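**Handheld gripper demos for folding: does the patterned background hurt or help?**

**zlengyel**
Posting this here because the Ploketent channel is mostly about motors now. We have 468 folding demos recorded with the handheld grippers on beds in real homes, wrist view only, no overhead camera. The policy trained on them does fine on first grasp and poorly on second grasp. My guess was the bedspreads. In a lot of homes the cloth being folded has less texture than what's under it, so the strongest edges in the image belong to the quilt.

I masked the bed out on half of the set and retrained. Second grasp got worse. Has anyone seen this? 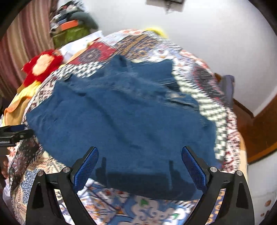

The masks were done with the same segmenter for every home, then spot checked. I threw out demos where the mask ate a sleeve or a corner. Same seed, same number of steps, same action head.

**b_lakatos**
How are you getting the gripper pose? If it's visual tracking from that same wrist camera, the quilt is doing you a favor. A busy bedspread gives you plenty of features to track. Plain white sheets are where our trajectories drift.

**zlengyel**
Pose comes from the wrist camera, yes, but I tracked on the unmasked video first and only masked the training images. So the trajectories are the same in both runs.

**b_lakatos**
OK, then it isn't that. Still worth splitting your results by bedding. Drift in the plain sheet homes could be hiding in both runs.

**kvass**
I don't agree that masking tells you much. A masked image is a new kind of image. You changed the input and also removed the only thing that tells the policy how far the fingers are from the mattress. With a fisheye lens that close to the cloth, a big part of what the policy can use for height is how the background changes as you come down. Take it away and I'd expect late grasps on anything thin.

A better test is to swap the bedding and keep the texture. Paste in a different pattern at the right depth.

**zlengyel**
"At the right depth" is the hard part. I don't have depth for these.

**kvass**
Then record it. One bed, 2 garments, 6 bedspreads, same person. That's an afternoon.

**mmeszaros**
I'd look at garment type before any of this. Heavy and light items behave very differently on second grasp. A towel or a knit lifts where you pinch it and the rest follows. Denim doesn't. It holds a fold, the seams are stiff, and the fingers tend to ride up over a waistband instead of getting under it. On the Nekley set we labeled each demo by fabric weight, and that label explained more of the failures than the room did.

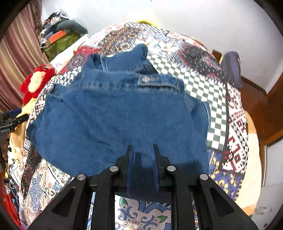 *Denim on a patchwork bedspread, fingers open over the lower part.*

Look at how much of the view a large denim piece takes up. The policy has to pick a grasp point from stitching and shading. Shadow from the fingers is also a problem on dark or medium blue cloth, and I would check whether your failures cluster there.

**zlengyel**
I can do that. Fabric weight isn't in our labels but the garment name is, so I can sort most of them by hand.

**o_kirui**
Adding a number from our side. At Furtado we trained on 3,135 demos with no masking and random color jitter on the whole image. Second grasp was still the weak step. What helped was feeding the other gripper's relative pose as an input. With two hands, the second grasp depends on where the first hand is holding, and the wrist view often shows only a sliver of it at the side.

**kvass**
That fits with my point. The policy needs geometry from somewhere.

**mmeszaros**
It fits with mine too. Stiff cloth moves at a distance from the first hand, so knowing where that hand is matters more.

**zlengyel**
Plan for now: sort by garment, rerun both models' evals split by heavy and light, then add relative pose. If the masked model is only worse on thin items I'll give kvass the height argument. The bedding swap will have to wait until July, when we have the room at Bostthorpe again.

**b_lakatos**
Please post the plain sheet split too, even if it's boring.

**zlengyel**
Will do. It's the same script with a different column.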